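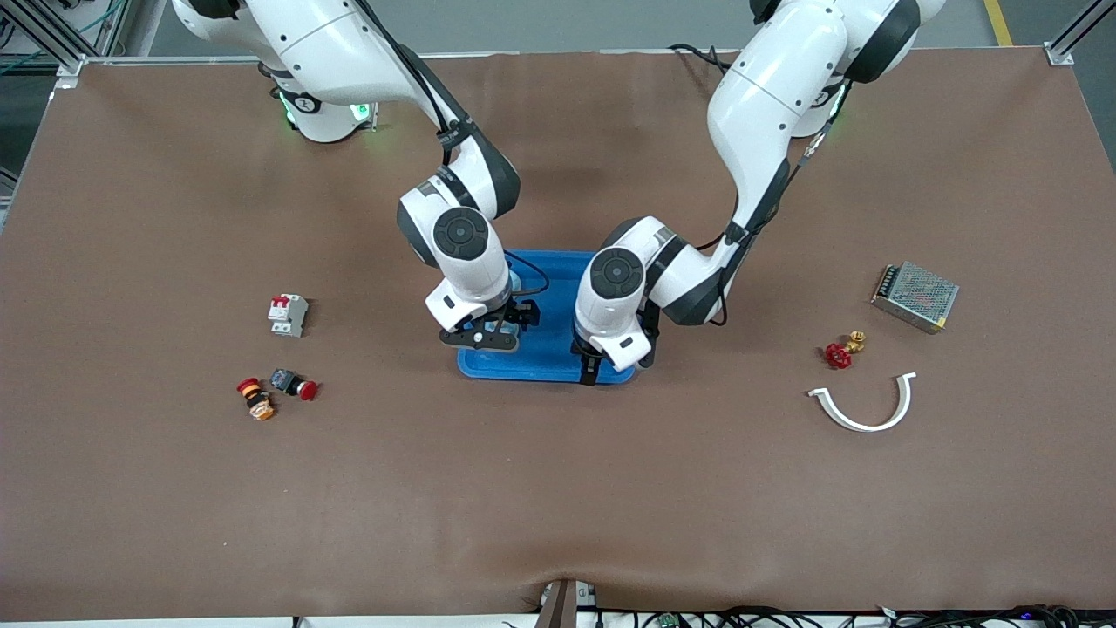

Hello all, and thank you again for the grant, which has kept us going since July! The biggest change since I last wrote is the trays. We used to sort the small parts straight onto the benches and spent half our lives crawling about after whatever had rolled off, so part of your money went on shallow trays with a proper raised rim. I pushed for the bright blue because a little grey cylinder like the one in that tray shows up a treat against it, whereas on the old grey lids we were using I could look straight at one and miss it. They've got rounded corners too, so you can get a finger in and sweep the last bits out. Lovely things. I'd have bought twice as many if the budget had let me.

On to the numbers. We've spent 2185 pounds of the grant so far. The trays came from Cornetar and the labelled drawers came from Espinoza, who were slow but did throw in the spare dividers when I moaned (politely). The rest went on bench tops and the shelving along the back wall at Pristhorpe. I've kept all the receipts and they're in the shared folder, apart from the one for the shelf brackets, which I've asked the shop to send again.

We said we'd get 400 repair kits sorted and bagged by the end of the project. We're at 125. I know that looks thin, but the first couple of months went on clearing the room and working out what was in all those biscuit tins, and the pace has picked up a lot now the drawers are in. One tray holds what's needed for one batch, it goes from the drawers to the bench and then to bagging, and if you get called away in the middle you can just leave it where it is and pick up again after lunch. That sounds like nothing much but it has made the afternoons so much calmer.

A couple of grumbles. The drawer labels peel. We've tried two sorts and the second is worse than the first, so for now it's sticky tape over the top. The springs are still in a muddle as well, with three sizes that look the same until you lay them side by side, and I'd like to get a simple gauge made up before we start on those kits. And the light over the far bench still flickers, which I've reported to the landlord more than once.

Next up is the Bruvilura order, 40 kits, which I'd like bagged and out of the door by the end of January. After that I want to go back through the tins we set aside as "don't know" and be a bit braver about throwing things out. Would you be all right with me moving what's left in the travel line over to storage? We've hardly touched it, and more drawers would be a real help. I'll send the full spending sheet with the next report.

December 15, 2022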